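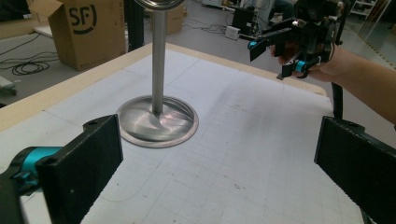 Erkcombe Makers' Club - Tabletop and Display Group

Print this page | E-mail this page

Speaker notes: Stands, and why I love them
Nneka Tijani, Wednesday session

Start with the stand itself. Slender rod, round base, brushed stainless steel. Let people look before I talk!

The base is the part I could go on about all night. It's shallow and it sits flat, with a rim that comes up just a little, and the steel picks up every bit of light in the room (gray streaks, white, even a touch of pinky violet). Ask who has one at home. Ask what they keep on it.

Then the paper. I'm a huge fan of covering the table in white paper with a faint grid. You can set a base down, draw round it, shift it two squares and try again. Ours gets smudged and I leave it smudged - pencil lines and all.

Pass round Ladi's base, the 900 gram one, then the 600 gram one. Same rod in both. Give each a gentle push at the top. PAUSE for this, people always want a second go.

Tall rods: keep the weight over the middle. Say it twice. Adebayo's first stand for the Jonby fair leaned like a fence post and he has kindly said I can tell you so.

Cleaning: soft cloth, warm water, wipe along the brush lines. Dry it straight away.

Save boxes! Good cardboard ones with the flaps still on. Perihan has a pile to give away by the door.

Questions, then tea. Bring your own stands up to the table, I want to see them all.

19 comments | 1,741 shares

Recent items
Haruna workshop: bending thin rod
Chiamaka Ogbonna on cake stands
June swap table, what to bring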